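Uvell Label Text Set

A data card for package wording in two or more languages. Read the limits before you trust the numbers.

What it holds: 1,000 typed-out food labels, checked by hand against the printed wording. The set is text only. Claims like "natural" are copied as printed, and copying them is no endorsement.
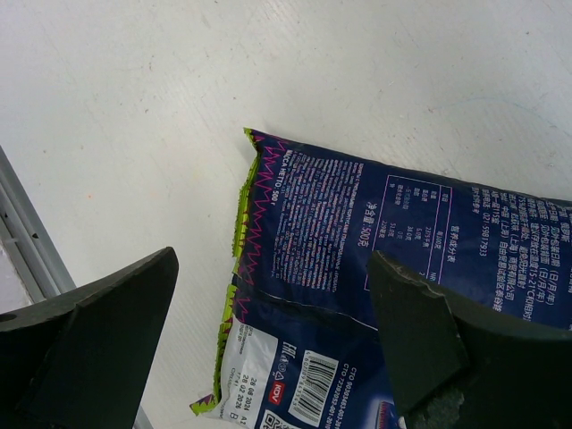

Skarnetti: then why keep the claims at all? Half of them mean nothing.

Fair. They stay so you can measure how little they mean. Strip them with the field named "claim".

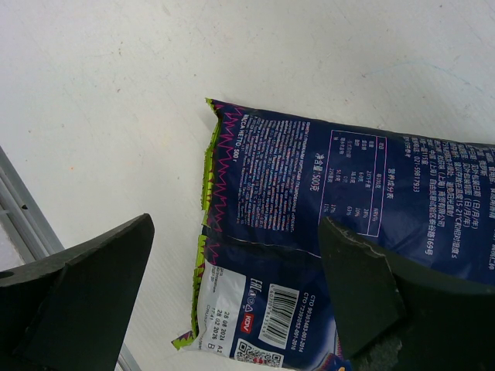
2 min read

Known gaps: 70 labels have no ingredient list. Truvico's spelling checker was run once in June and I doubt it helped - it "fixed" 8 correct words.

Translations are the weak spot. Two languages on one label often disagree, 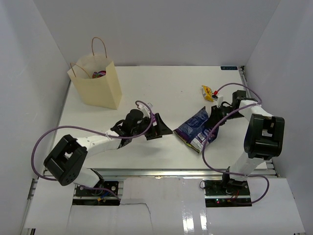
and we don't pick a winner. Both versions go in, errors included.

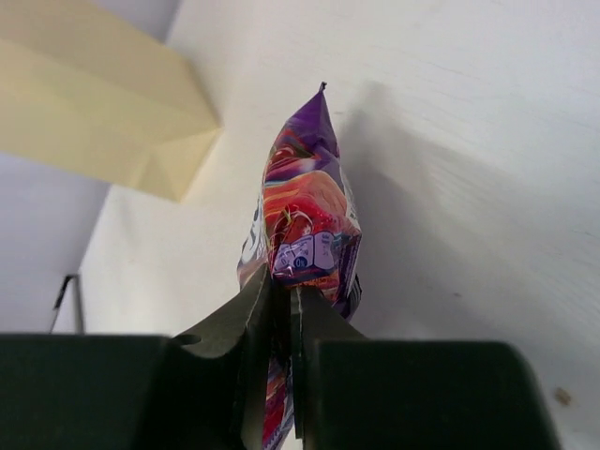 Scoring with the Deák script is optional. It rewards long matches, so a high score proves little. Even something as plain as dark green-black can end up as "green" in one language and "black" in another, and the script marks that as a total miss.

License: see LICENSE.txt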